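About the Plullau Robotics Club

Hello, and thank you for finding your way to our page! We are a student robotics club, open to anyone enrolled at the school, and we have been building, breaking and rebuilding things together for 10 years now. If you are a new student wondering whether to come by, or a parent wondering what on earth your child is doing with us until dinner time, we hope this will answer most of what you want to know.

The club began with 4 students and one borrowed soldering iron in the back of the physics room. Zoi Margaritis, who still runs the club, was teaching math then and had promised to stay for a single semester. She has told the story many times and it gets longer every year, so ask her when you have a free afternoon. These days we have 65 members on the list, and on a normal evening 20 of them show up, which fills the room nicely and makes it very hard to find a chair.

We split into two teams. Drevex is the competition team, and they build wheeled robots for the regional contest in June - if you like deadlines and very small screws, you will be happy there. Codov is the project team, and their work is slower and (they would say) more interesting. For the past two years they have been working on teaching a robot arm to do small jobs on a table by showing it how a person does them. The person holds a gripper in the hand, does the job, and the recordings become the lessons the robot learns from. 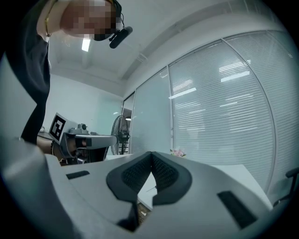 Page last changed: June

A session with the grippers is quieter than people expect. Someone sits or stands at the white table with the headset on, another member keeps the notes, and the same little task gets done again and again until both of them are tired of it. Then they swap. The black-and-white marker plate on top of the gripper is there so the software can tell where the tool is, and please, please do not put stickers on it. We have had that conversation already.

You do not need to know any programming to join either team. Plenty of our members came in never having written a line of code, and a few of our best builders still avoid it whenever they can! What we do ask is that you come regularly, clean up your part of the table before you leave, and help the newer people the way somebody helped you.

Our older members also run the Sepúlveda workshop, a beginners' course named after the street where the old school building stood. It covers motors, sensors and basic wiring, and every student takes home the small robot they built.

We meet after classes, from 4 p.m., and there is no fee. Come in and say hello to Zoi, or to anyone who doesn't have both hands full. Parents are welcome to stop by too, and there is usually coffee.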